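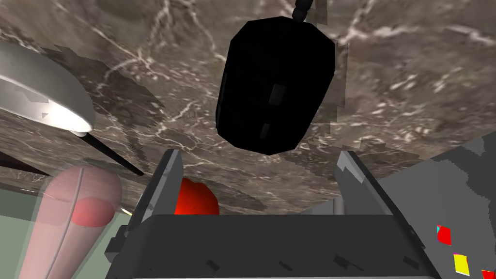 Meenakshi Sundaram 在我上一个帖子底下回我说,电机先别下单,在仿真里把两只胳膊跑顺了再掏钱,不然买回来的关节八成要换一轮。我听进去了(主要是钱包也同意),所以这两个月一颗螺丝都没拧,晚上全耗在仿真里了。现在卡住了,上来求助,帖子有点长,各位多担待!

家里自己攒双臂机器人,仿真里夹爪老是够不准冰箱把手,该先查哪儿?

Shengli Fan 发表于家庭与共享工坊版

先交代一下背景。我在 Irkotley 共享工坊租了半张工作台,想做一台带两只胳膊的家务机器人,目标特别朴素:开冰箱门,把台面上的小东西归拢归拢。实物进度嘛……底盘焊好了,腰部立柱切了两根,切错一根。仿真这边倒是热闹,厨房场景是从一个公开的素材包里拿的,冰箱、水槽、台面都有,连墙上的画都给挂好了,比我自己家那个厨房体面。

问题出在最后那一小段路。大范围移动没毛病,胳膊能从身前一路伸到冰箱跟前,可是一到把手附近就开始犹豫,夹爪左一下右一下地修正,修正完了离把手还是差一截。偶尔能碰上,碰上之后手指又往门板上顶,整只胳膊跟着抖。我把速度降到原来的一半,抖得轻了,够不准还是够不准。

左手比右手严重。右手去台面那边抓东西,十次里能成个六七次,左手开冰箱基本没成过。我一开始怀疑是左右镜像的时候哪个轴的正负号写反了,对着配置文件看了一个礼拜天,看到眼花,没看出来。

另外冰箱门前面还飘着两个很小的色块,一个青色一个红色,红的在青的左下方。我不记得自己加过,素材包的说明里也没写。不知道跟这事有没有关系,先放上来。
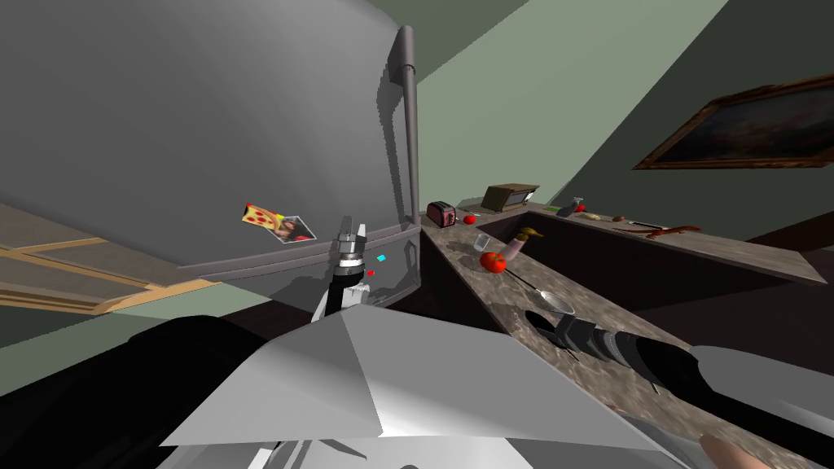 我手头的条件和已经试过的办法

电脑是旧的,显卡也旧,完整跑一组测试要 47 分钟,所以没法疯狂试参数。胳膊模型是照着 Urnier 的一套开源图纸改的,上臂我加长了,因为我家冰箱把手偏高。夹爪是两指的,指尖自己画的,比原版薄。

试过的有:换逆解的求解器(没区别),把把手的碰撞体放大一圈(能蹭上了,但感觉是在骗自己),把目标点往外挪(有时候好,有时候更糟)。预算方面,一个肩部电机报价 617 块,两边加起来要好几个,所以真的很想在下单之前搞明白,到底是胳膊设计得不行,还是我程序写得不行。

哪位做过类似的,给指条路吧,先谢过!

Kuo-hua Liao

上臂加长了对吧?我猜毛病多半就在这里头。我前年在家里也攒过一台,单臂的,改长了前臂,同样的症状:远处都好,一到目标跟前就开始磨蹭。最后发现外观模型换成了长的,运动学描述里那个关节偏移还是老数。画面上胳膊明明是长的,求解器心里那只胳膊却是短的,它觉得自己到了,你看着就是没到。

我建议你按下面的顺序来,别跳,跳了还得回来。

第一步,先别管冰箱。把左臂所有关节归零,读末端坐标,再拿纸算一遍。每一节的长度加起来跟读数对不对得上,一目了然。右臂也做一遍,两边的数抄在同一张纸上。你说右手能成六七次,那右手也未必就是对的,台面上抓个东西容错大,开门可没那么客气。

第二步,单独检查夹爪。指尖是你自己画的,那抓取中心点挪了没有?原版的中心点是按厚指尖定的,你换成薄的,两指合拢的位置、最前端伸出去多少都变了。我习惯在中心点上挂一个小坐标轴,跟着手一起动,肉眼看着它是不是一直待在两指中间。有一回我的坐标轴长在了手腕里,找了三个晚上。

第三步,把碰撞体显示出来看。外观网格先关掉,只看碰撞体。很多素材包的冰箱把手,外观是细细一根,碰撞体是一整块板,把手和门之间那个缝给填实了。手指要是打算从缝里伸过去,当然会顶在那儿抖。你放大把手的碰撞体正好是反着来的,赶紧改回去!

第四步,那两个小色块,在场景树里点一下,看它挂在谁的名下。挂在冰箱下面,还是挂在任务脚本下面,意思完全不一样,我就不瞎猜了。查出来之前别删,我手快删过一个这样的东西,整个场景加载报错,又得从备份里捞。

第五步,前面都没问题了再谈速度和控制增益。增益这东西调起来特别上瘾,可是几何错着的时候,调多少都白搭。

顺便,47 分钟一组太久了。你把场景砍一砍,只留冰箱、台面和机器人本体,光线效果全关,测几何用不着好看。我那台破笔记本这么弄完,几分钟一轮,人的脾气都变好了。

还有肩部电机先别按加长臂去选型。胳膊一长,肩上的力矩跟着涨,617 块那个型号撑不撑得住,得拿新的臂长重新算。

Shengli Fan(楼主补充)

谢谢谢谢!第一步就中了……左臂的关节偏移我确实没改,右臂改了。难怪我看正负号看一天看不出来,符号是对的,数是旧的。改完之后两边末端读数一样了,纸上算的也对得上。

碰撞体那条也看了,把手跟门板之间确实是实心的。我照着外观重新拆成了三段,中间一根竖杆,上下两个短支座,手指总算有地方可以伸了。放大的那一圈也老老实实撤了。

色块还没查完,晚上下班太困,点开场景树看见那么长一串就关机了。下面是两只胳膊都往前伸的一帧,大家要是觉得还有哪里不对劲,尽管挑。

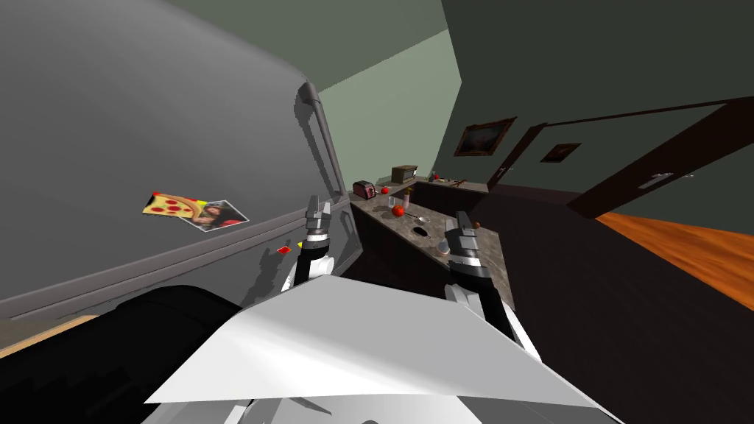 Satish Menon

直接买电机装起来试呗,仿真跟实物差得远,调半天也是白调。我朋友那台压根没做仿真,照样能动。

Malathi Raju

楼上这个我不太同意啊,能动跟能开冰箱门差着好几个量级呢。单臂小玩具可以直接上,双臂加立柱,摔一下修起来心疼死。

我补几条跟几何无关的,都是在工坊里帮人看机器的时候攒下来的,楼主随便挑着用。

一个是站位。大家总喜欢让机器人正对着把手站,觉得正对着最好够。开门可不是够到就算完,门往外转的时候,底盘要是不动,胳膊就得一边拉一边往回缩,肘部很快就没地方去了。你试试让它往门轴的反方向让一点,身子斜过来一些,拉开的那个弧线会顺很多。可以先自己站在家里冰箱前面,脚不动,慢慢拉一次门,留意一下自己的胳膊肘去了哪儿。我每次让人做这个,都有人一边拉一边“哦”出来。

再一个是地方够不够。我家厨房过道净宽 80 厘米,底盘做宽了根本转不过身,仿真里的厨房敞亮,看不出这个问题来。楼主最好拿卷尺量一下自家厨房,在仿真里放两块透明的墙板,把多余的空间挡掉。早点憋屈,总比焊完底盘再憋屈强(你底盘已经焊了是吧?那更要赶紧量!)。

立柱高度也一样。我见过一台做到 167 厘米的,威风是真威风,开个低一点的抽屉得弯腰,可是它没有腰。你想归拢台面上的小东西,又想开冰箱,这两件事的高度得放在一起考虑,先把台面高度和把手高度都写下来,再看肩膀装在哪儿两边都不别扭。

抖动的事我也说两句。几何改对以后如果碰到把手还抖,多半是位置控制太硬。手指已经贴上门了,程序还在命令它往前走,不抖才怪。接触之后换成软一点的控制,或者干脆在合爪的那一下把前进方向的目标放开,让手指自己去贴。我们工坊有人用 Skolteo 的控制板,里面可以按阶段切参数;用别的板子就自己写个状态切换,也不难,几十行的事。

最后,电机可以先买一个。就买一个肩部的,配一根同样长度的木条,末端绑一瓶水,在台子上抬一下午,看看温度和下垂。仿真给你答不了这个。Kamath 那家店可以单颗卖,我上次买还附了一包安装螺丝,虽然规格给错了。

Shengli Fan

先买一个这个主意好,我跟钱包都能接受!过道刚跑去量了,比 Malathi Raju 家的还窄一点点,底盘……我先不说了。今晚把透明墙板加进去跑一遍,色块的事也一块儿查,查到了在这儿更新。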